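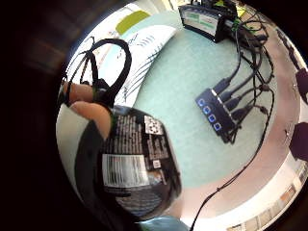 Large black cylinder, tiny print, which cable goes with it?

Posted by Cristóbal Yáñez

I'm sorting out the desk in our spare room and have ended up with a box of black cables and several glossy black gadgets. Most of them have white printing on the side in a size I can't read, even with my glasses. One is a cylinder covered in the stuff, columns of it, plus a barcode label and one of those square codes. I'd like to put the right lead with each thing before it all goes into the cupboard.

Is there a sensible way to do this without a magnifying glass? And is it worth keeping the paper leaflets? I've got a folder full of them going back to the year 2000 and half are for things we no longer own.

Nelu Grecu

Use your phone. Take a photo of the print under a decent lamp, then zoom in. Shiny black plastic throws the light back at you, so tilt it until the glare moves off the words. 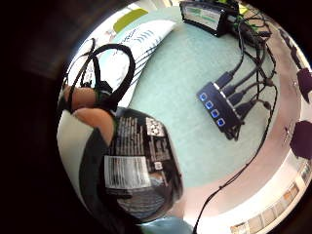
You're looking for the line marked "input", which should give a voltage and a current. Small gadgets often say 5V and then a figure in mA, so 1000 mA is 1 amp and 2000 mA is 2 amps. The plug or adapter should match the voltage and be able to supply at least that current. The barcode won't help you, that's for the shop. The square code might take you to the maker's page, or it might only be a serial number.

Once you've matched a pair, coil the lead loosely, put a strip of masking tape round it and write the name of the gadget on the tape. I use a freezer bag for each set – cheap, and you can see what's in it.

Don't wind cables tightly round the gadget itself. I ruined 2 that way, both went at the plug end.

Vasylyna Pavliuk

Throw the leaflets away if you don't own the thing. For the rest, keep the page with the model number and the guarantee. Most makers have the full booklet online, though I couldn't find one for my old Potovel radio so I was glad I'd kept it.

Mieczysław Wasilewska

just plug them in and see what fits, worked for me

Nelu Grecu

Please don't do that with the round barrel plugs. They can fit and still be the wrong voltage. With USB leads you're mostly fine.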